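Flemden water main replacement enters second phase

October 13, 2023

Replacement of the cast-iron water main under Troltow Road has moved to its second phase. The utility is laying 4000 feet of ductile iron pipe between the pumping station and the Manolakis Street junction. Work on the first section ended in August.
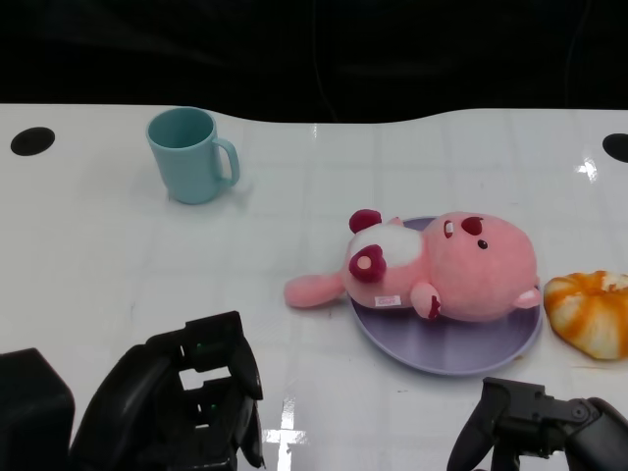
Will water be shut off during the work?
Each address will lose service once, for up to six hours, when its line is moved to the new main. Notices are delivered two days ahead.

The contractor, Skosska, will pressure-test each section before connection. Munther Mahasneh, the project engineer, said the old pipe had 31 recorded breaks, most of them at lead joints.

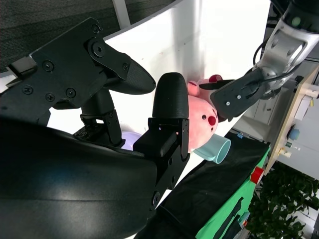
Sections that pass the test are flushed and sampled for bacteria. The second phase covers 125 service lines and also replaces the valves at both ends of the road. Paving follows in the spring.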